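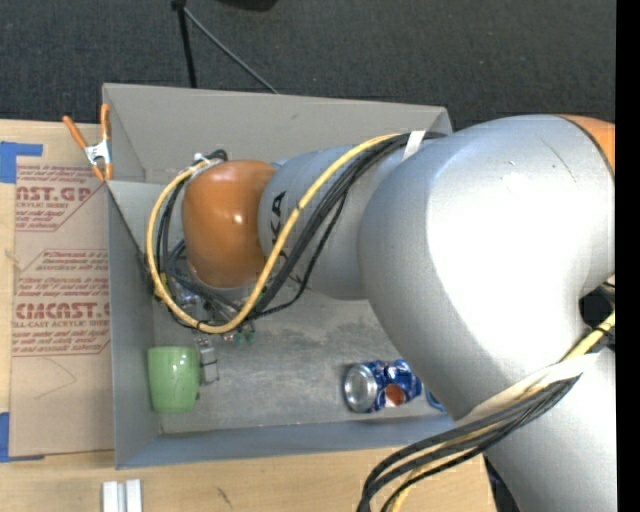
Contrast between the floor and the furniture is one of the first things that a person with reduced vision uses to find the way in a room. In our earlier survey of the Ustwood buildings we found that the managers usually chose the floor covering and the furniture in separate years and from separate suppliers, so the contrast between them was a result of chance. Some combinations are nevertheless good. In Figure 3 the tabletop is of light wood and the carpet behind it is dark charcoal with a fine woven texture, and the border of the table can be found against the floor without difficulty. The open bin on the same table is gray, and it stands between the two tones. We call this kind of pairing "light on dark" in the rest of the paper. The opposite pairing, a dark table over a pale floor, is called "dark on light", and it was more common in the rooms that had been renovated by the tenants themselves.

The reflectance of a surface was expressed on a scale from 0 (perfect black) to 100 (perfect white). We did not use the values given by the manufacturers, as in many rooms the covering was old and its original name was not known any more. Instead, each surface was measured on the place with a hand-held meter, at three points, and the middle value was kept. Carpets were brushed in one direction before the measurement, because the direction of the pile can change the reading. The lamps were set to give 300 lux on the floor, and the curtains were closed.

It must be noted that a high difference in reflectance does not guarantee a visible border. A smooth surface can return the light of the lamp directly to the eye, and at that place its own color is lost. The wide white highlight on the silver-gray casing in Figure 3 shows how strong this effect may be on a rounded, light surface. With polished stone and vinyl floors we met the same problem on a larger area, mostly near the windows and in the corridors with one row of ceiling lamps. For this reason we recorded a gloss class (matt, satin or polished) together with every reflectance value, and rooms with polished floors were analyzed separately.

3.3 Participants and walking task

The walking task was done by 17 adults with moderate vision loss, who were invited through the Lumbantobing eye clinic. All of them could walk without help from another person. Each participant entered a room that was new to him or her, walked to a marked chair, sat down, and returned to the door. The route always passed by the short side of one table. We noted every contact with the furniture and every stop longer than two seconds – the second measure was added after the pilot, where several persons stopped often but touched nothing. Fitriani Yeoh scored all the walks, and Retno Pasaribu scored one third of them again without seeing the first scores. Where they did not agree, the walk was discussed until one score could be given.

After each room the participant answered four short questions about how easy it was to see the table, the chair, the door and the border of the floor. The questions were read aloud. We avoided the word "contrast" in them, as in the pilot it was understood in different ways, and two persons believed that we were asking about the colors they liked.

3.4 Results for carpeted rooms

In the carpeted rooms, stops were less frequent with the light on dark pairing than with the dark on light pairing. Contacts were rare in both groups, and we do not make a claim about them. When the reflectance of the table was above 70 and the carpet was dark, almost all the participants described the table as easy to see. The lowest ratings were given to rooms where both surfaces were of a middle tone, for example a beech table on a beige carpet, even when the lighting was raised to 500 lux. More light helped the participants to see the door and the chair, but it helped very little with the table.

A patterned carpet made the task more difficult. In the two Indovance rooms with large printed shapes, several participants took a dark shape for a step or an object and walked around it. Carpets with a small, even texture did not produce this behavior in any room.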